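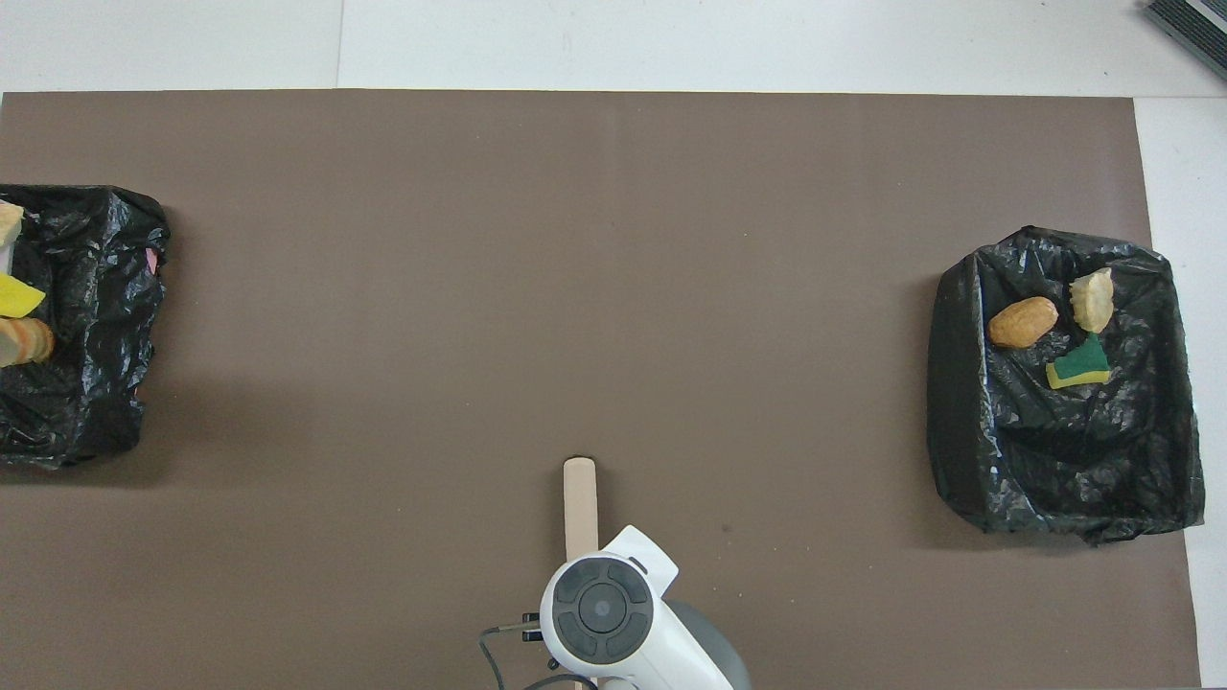

Jana Engelhardt

4 min read

3.2 Demonstrating the sweeping task

Of all the tasks in our Istholm collection, sweeping was the one our operators grumbled about most and, I think, grew fondest of. We had begun with kinesthetic teaching, with a person standing at the table and guiding the arms by the wrist, and for simple pushing that served us well enough. Once a dustpan came into it the trouble started, as the demonstrator had to keep one arm level while moving the other, and everyone's shoulders were sore by lunch (Tomos Rees, who has the longest reach in the lab, lasted the longest and was the loudest about it afterward). We therefore moved the whole task over to remote control in August, and all 2,687 demonstrations analyzed in this section were recorded that way.

The setup is a modest one. Two arms share a table covered with a brown mat, with a low bin lined in black plastic toward either side, and the debris is a mixture of sponge pieces and crumbly, bread-like chunks. We chose these materials because they behave so differently under a brush: a sponge drags and then springs, while a crumbly piece tends to roll off in whatever direction it fancies. Figure 2 shows the right arm with the dustpan tipped over the edge of the left-hand bin, and the brush out toward the centre of the mat with its bristles down.

Operators were asked to work at whatever pace felt comfortable, and to carry on after a fumble where they could. Gavin Forsyth argued for this quite early, on the grounds that a policy that has only ever watched tidy sweeping has no idea what to do about a chunk that has wandered off, and I've come around to his way of thinking entirely. 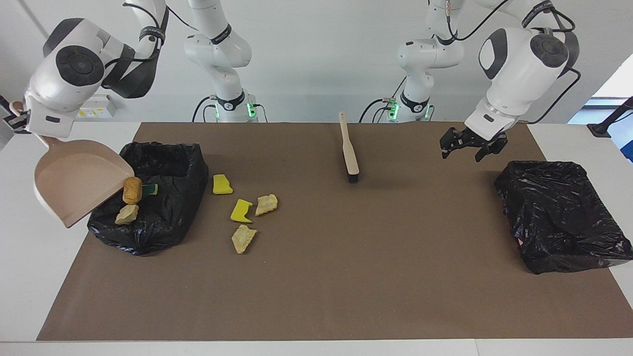 Tipping the pan proved to be the harder half of the lesson. Newer operators tended to turn the wrist all at once, as you would at home over the kitchen garbage, and the lighter pieces would catch on the rim of the liner. Hildegard Schwerdtfeger coached them to rest the lip first and then tilt slowly, with a little pause before drawing back, and we gave each person 100 practice attempts before we kept any of their recordings. The pause is plain to see in the wrist trajectories, and the policy picked it up along with everything else, including one operator's habit of giving the pan an extra wee shake. We left the shake in. Its effect on the placement error is taken up in Section 4.

Contact: Jana Engelhardt, Istholm | © 2019 Istholm | Back to top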